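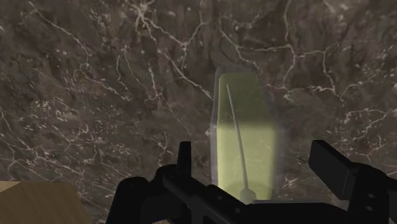 家で飲む水に、お金をかける意味はあるのか。
水道水で足りている人には、たぶんない。私はそれでも少しだけかけているけれど、味のためというより気分のためで、そこは最初に白状しておきたい。

というのも、この夏まで私はずっとペットボトル派だったのだ。箱で買って、玄関に積んで、つぶして、資源ごみの朝に抱えて出す。これを何年もやっていた。ある晩ふと家計簿アプリをさかのぼったら、水だけで月に2,000円を超えている月があって、えっ、と声が出た。水である。蛇口をひねれば出てくるやつである。

そこで9月に入ってから、箱買いをやめてみた。最初の3日くらいは正直つらかった(味がどうこうより、冷蔵庫を開けてもキャップのついたものが並んでいない寂しさ!)。で、4日目に気づいたのだが、私が「水道水はまずい」と思っていた理由のほとんどは温度だった。ぬるいのだ。夏の終わりの蛇口の水は、そりゃぬるい。一晩冷やしたら、するする飲めてしまった。

もちろん、地域差はあると思う。実家の水道は今でも夏になると少しカビっぽいにおいがするし、前に住んでいた築の古いアパートでは、朝いちばんの水をそのまま飲む気にはなれなかった。だから「水道水で十分でしょ、買う人は損してる」みたいな言い方は好きじゃない。十分かどうかは、その家の蛇口とその人の鼻が決めることだ。

ただ、売る側の言葉にはもうちょっと疑り深くなっていいんじゃないか、とは思う。近所にStedmontというしゃれた食料品店があって、そこの棚にSkulbergという瓶入りの水が置いてある。1本176円の小瓶で、隣に並ぶSurduは191円。15円の差は何なのかとラベルを読み比べてみたら、片方は「静けさ」、片方は「目覚め」と書いてあった。静けさと目覚め。どっちも水の成分ではないよね。

それで怒って帰ったかというと、買った。両方買った。家で同じ温度に冷やして、水道水も混ぜて、目をつぶって飲み比べをした。Surduはわりとわかりやすくて、舌の奥にちょっと重い感じが残る。硬水なのだと思う。でもSkulbergと水道水は、14回やって当てたり外したりで、途中からはもうお腹がたぷたぷになって、何を比べているのかわからなくなった。

こういう話をすると「じゃあ浄水器は?」と必ず聞かれる。使ってます、はい。Stonovのポット型を。これがさっき言った「少しだけかけているお金」の正体で、カートリッジの交換を忘れがちなので、自慢できるような使い方はしていない。浄水器というのは買った日がいちばん満足度が高くて、あとはこちらのまめさが試される道具だと思う。まめじゃない人は、無理に買わなくてもいい気がする。

もうひとつ、水の話になると急に健康の話にすり替わるのが、私はどうも苦手だ。1日にこれだけ飲みなさいとか、朝の白湯で人生が変わるとか。白湯は好きですよ。冬の朝に飲むとほっとするし。でも、ほっとするだけでいいじゃないか。のどが渇いたから飲む、おいしかった、おしまい、という水の飲み方が、このごろちょっと肩身が狭い。

備蓄用の水は、また別の話だ。あれは味でも気分でもないので、箱買いをやめたあとも押し入れに置いてある。期限が近くなったらお米を炊くのに使って、新しいのを足す。ここをケチろうとは思わないし、ここに「静けさ」も「目覚め」もいらない。安くて、たっぷりあって、重たくて邪魔なくらいがちょうどいい。

そんなわけで、今のうちの水は、冷蔵庫で冷やした水道水がほとんど、たまに瓶の水、という配分に落ち着いている。瓶のほうは友だちが来たときや、仕事がやけに長引いた夜に開ける。中身を当てられなかったくせにまだ買うのかと言われれば、買うのである。栓を開けるときの音が好きなので。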